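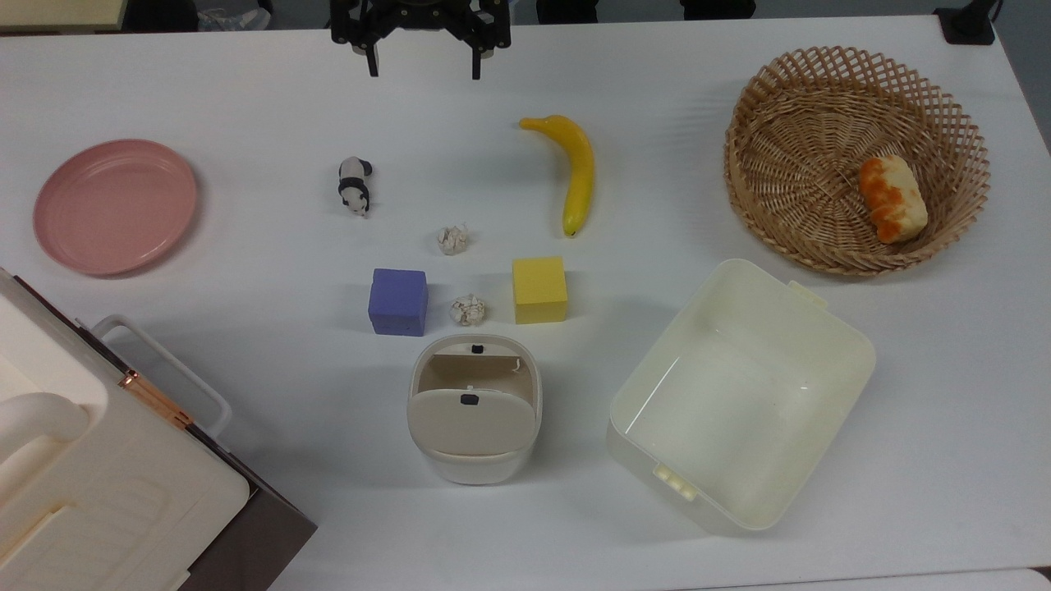 12/15/23

Gripper stopped responding at step 848 of the tidy-up run. Arm held position, no error on the Sosik panel, but the finger command was still being sent and ignored. Waited 2 minutes, then hit the e-stop and cleared it. Came back after a full power cycle, not after a soft reset.

Log shows 4 dropped packets just before it froze. Mio Kikuchi had the same thing in November and swapped the cable – it may be the connector at the wrist instead.

To do: reseat connector, rerun with the same layout. Hands off the table until then.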